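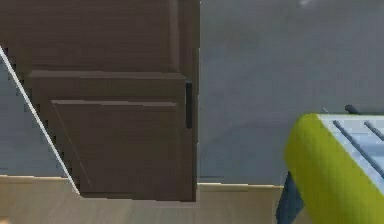

Brown cabinet, blue-gray wall

The Second Verse

So I was the one holding the lyric sheet when Bent Hviid forgot the second verse in front of 4,000 people, and I've been asked about it enough times at weddings and in line at the pharmacy that I might as well write it down.

I'd been singing backup for him for two summers by then. Before that I did jingles. If you lived anywhere near Jevoddale and owned a radio you've heard me sing the phone number of a tire shop, and I'm not ashamed of it, that phone number paid for my transmission. Then somebody's cousin told somebody that Bent needed a low female voice who could read a chart and didn't mind vans, and I drove over to Barham in my good boots and sang half of one song in a room over a carpet store.

"You're flat on the end," he said.

"I'm flat on purpose on the end," I said. "You go sharp."

He looked at Maureen, who played keys and had been with him since the record came out, and Maureen studied her coffee. Then he laughed, this big wheezy laugh, and told me what it paid. It didn't pay much!

You have to understand about the record. He'd won the Vellell Prize back when winning the Vellell got you on television, and the song he won with was "Leave the Porch Light," and for one whole winter you couldn't buy a gallon of milk without hearing it. I was in high school. I slow danced to it with a boy who smelled like chlorine. Then there was a second album that sold maybe to his relatives, and a Christmas album, and after that it was fairs and casinos and a boat once. He sang "Porch Light" at every single one of them, last song before the encore, and then he sang it again as the encore if they yelled loud enough. He'd been doing it so long that he could do it and read a menu. I mean that literally, he did it at a sound check in front of me and ordered the catfish.

Anyway. July, the Naidu Amphitheater, the big outdoor one with the bad parking. We weren't the headliner, we were the thing before the headliner, but it was the most people he'd played to in years and he'd bought a jacket. Cream colored, with piping. He kept asking me if it was too much and I kept saying no, and it was.

The first part of the set went fine. Better than fine. The sun was going down behind the lawn seats and people were still coming in with their blankets and he was funny between songs, which he wasn't always. He did the ballad about his dad's truck and I got my two lines by myself in the bridge and I nailed them, I don't care who hears me say it.

Then Maureen played the four chords, and everybody knew the four chords, and up went this noise. All those people going "ohhh," like they'd found their keys. He sang the first verse. We came in behind him on the chorus. Maureen did the little turnaround, and he stepped up to the mic and opened his mouth and shut it again.

I figured he was milking it. Maureen figured the same and went around again. She raised her eyebrows at me. Around again. And I looked over at the side of his face and he was just gone, you know? He had the look my mother used to get in the grocery store when she'd come in for one thing.

Now, I had the lyric sheet. I always had one, on the stand with my water and my set list, and nobody else in that band ever needed one and they gave me grief for it. I picked it up. I took two steps toward him and held it out down low where the crowd couldn't see so well, and he looked down at it, and he looked at me, and he didn't take it.

"You do it," he said. Off the mic. I read it more than heard it.

I shook my head. I'd like to tell you I was brave right away but what I thought was, no, no, they came for you, I'm the tire shop.

"Go on," he said, and he moved over.

So I sang it. I sang the second verse of "Leave the Porch Light" off a piece of paper with a coffee ring on it, in his key, which is a terrible key for me. My voice cracked on "gravel." Somewhere up front a woman started singing along, and then the folks around her, and by the time I got to the part about the dog they had it, the whole lawn had it, and I could've quit and gone for a sandwich. Bent stood there in his jacket and listened. He came back in on the chorus like nothing had happened and he was sharp on the end, and I was flat, and between us I guess it came out even.

The review in the Barham paper called it "a generous gesture from a veteran performer." He cut that out and taped it inside his guitar case.

We didn't talk about it on the drive back. It was a five hour haul and Maureen slept with her mouth open, and he had me stop twice so he could walk up and down next to the van. The second time I got out too. It was one of those rest areas with a map under scratched plastic.

"Did you know it was going to happen?" I asked him.

"It happened in the shower," he said. "Couple weeks back. I thought, well, that's the shower."

"What about the other songs?"

"Other songs are fine. I can do you the B-side. I can do you the whole Christmas album in order." And he did some of it, right there by the vending machines, all of "Snow on the Feed Store," every word. It's really not a bad song. He put his hand on top of the map while he sang and kind of patted the county we were in.

Then he said, "I've sung that thing more than 1,000 times, and I think I wore a hole in it."

I said maybe he should see somebody and he said yeah. He did, too, but that's his business and I'm leaving it out.

What we did for the rest of that season was, I took the second verse. We told people it was an arrangement. We dropped the key a step and a half when it got to me, and Maureen worked out a nice way of sneaking down there and sneaking back up that I still think is the cleverest thing anybody did in that band. Some nights he'd start mouthing it along with me and I'd see that he had it, he had every bit of it, and I'd lean back to let him in and he'd wave me off. A man in a casino lobby told me it was better as a duet. Another man in the same lobby told me I'd ruined it.

He quit the next spring. No farewell show, he hated those. He called me up and asked did I want the jacket, and I said what would I do with it, and he said wear it, and I said Bent, it's a 44 long. So he gave it to his nephew. But he mailed me the lyric sheet, which I didn't even know he'd kept, in a big stiff envelope with cardboard on both sides. He'd signed it at the bottom. Above his name he'd written out the second verse by hand, all of it, in blue pen.

He got one word wrong. He put "driveway" where it's supposed to say "gravel." I've tried it both ways now, at home with the dishwasher running, and "driveway" is a whole lot easier to sing.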